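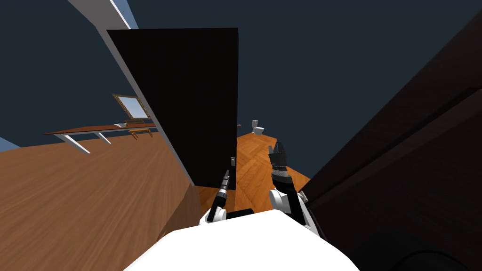
Robotics > Teaching methods

Search this encyclopedia Go

Teleoperated demonstration

14 shares · 2 comments

Teleoperated demonstration is a way of teaching a robot a household or workshop task by having a person do the task through the robot, from a distance, while everything the robot senses and every move it makes is saved for later study. It is a close cousin of hands-on guiding, in which the teacher takes hold of the arm and leads it along, much as one might steady a child's hand around a pencil. Both belong to the larger family of learning from demonstration.

The work may be done with a real machine or inside a simulated home, and a good many projects use a mixture of the two. Simulation is kind to beginners — a bumped door costs nothing, and the room can be put back as it was in a moment. Doors are a favorite lesson, for they ask the teacher to think about reach, grip and the swing of the panel all together, and a robot with two arms leaves a choice of which one should do the pulling.

Views from the wrist

Many setups give the teacher a view from each wrist along with one from the head or chest. The wrist view is a great comfort in the last few inches, when the head view may be blocked by the robot's own arms, though it takes some getting used to. 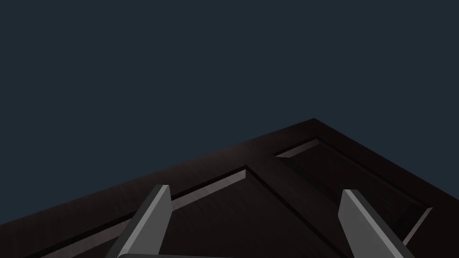 Gripper fingers spread before a dark paneled door, in simulation.

A wrist view can also hold very little. When the hand turns away from the furniture, the teacher is left with the fingers and a wide stretch of plain background, and must lean on the other views until something useful comes back into sight. Patient teachers learn to move slowly here, and trainers generally encourage it.

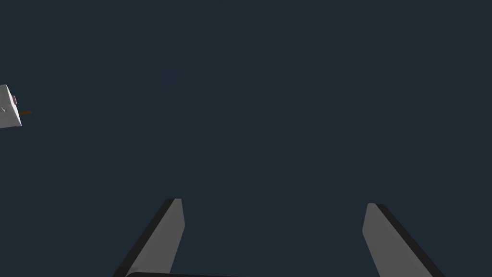 Open fingers against a plain background, with part of a white object at far left.

Recording and review

The Olura project, a teaching collection of simulated household tasks, gathered 3,000 demonstrations, of which 185 were set aside at review. Its handbook, written by Zoriana Nazarenko, asks newcomers to complete 300 practice runs before their work is kept, and it has a gentle word for those who find this a lot. Nazarenko also recommends keeping the small hesitations and second tries, as a robot that has only ever seen perfect reaches may have little idea what to do after a poor one.

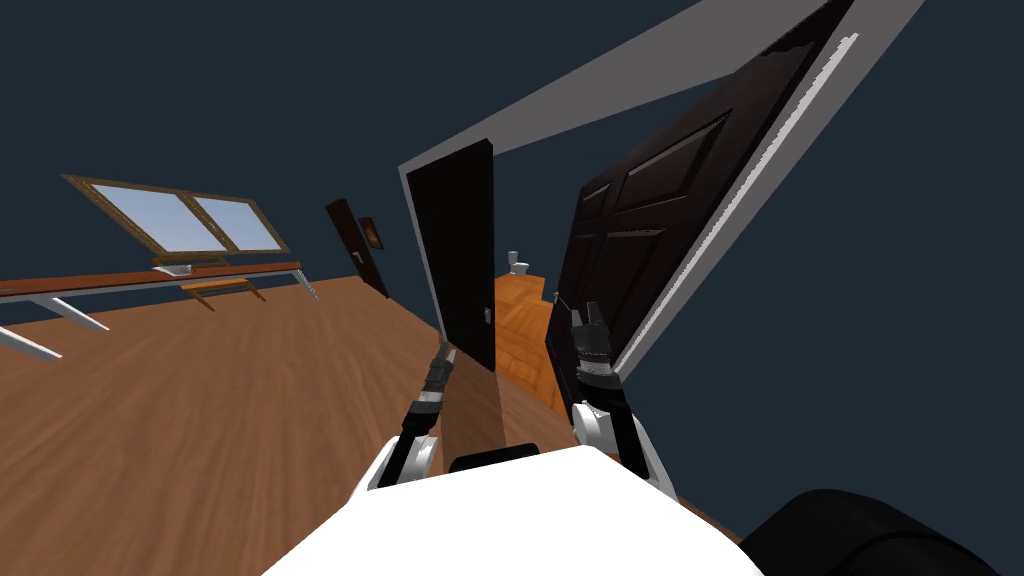 Both arms reaching toward a doorway in a simulated home; a second room lies beyond.

See also: Hands-on guiding; Jollau controller; Sitompul method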